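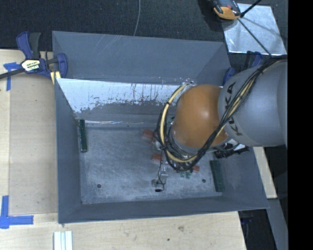
Figure 3. Gray metal bin on the wooden tabletop. Paint is chipped on the sloping wall; the floor is scuffed, with two round holes toward the lower corners.

3.2 Surface wear in the painted bins

The bins examined in this section were taken from the Flistbridge sorting hall, where they are used for small hardware and mixed offcuts. All are made of sheet metal, rectangular, and finished in gray paint. A survey form was completed for each bin before cleaning, and the walls and floor were scored separately. Scoring followed the scheme of Section 2.4, in which zero denotes an intact finish and 100 denotes complete loss of paint over the surface in question.

Wear was uneven within a single bin. In the bin of Figure 3, the tall rear panel carries only faint diagonal scratches over most of its height, with heavier wear along its lower edge. The sloping wall is in much poorer condition. Its paint has come away along an irregular boundary, and the exposed area shows dark flecks, spots and vertical streaks. The floor has a different character again -- a brushed, scuffed surface with cloudy whitish patches and no comparable boundary.

We treat these as two types of damage. Chipping, as on the sloping wall, is attributed to impact from parts dropped against an inclined surface. Scuffing is attributed to sliding contact, mostly when parts are raked or swept across the floor. The scores are not combined, as a bin may rank high on one and low on the other. Of the 400 bins surveyed, 67 had chipping scores above the threshold for repainting. Floor scuffing was present in almost all of them but was seldom deep enough to affect handling.

Holes in the floor were recorded as features of construction and left out of the wear scores. Paint loss within one hole diameter of the rim was also left out. Strips placed against the walls, such as the two dark green ones in Figure 3, were noted on the form but not scored.

The first round of scoring was done at Hakitik by Josphat Makokha and repeated in July by a second rater who had not seen the earlier forms. Agreement was good for chipping and weaker for scuffing, where the raters differed on how to treat pale haze with no measurable depth. The Biwott and Turum bins, which have unpainted floors, are discussed in Section 3.3.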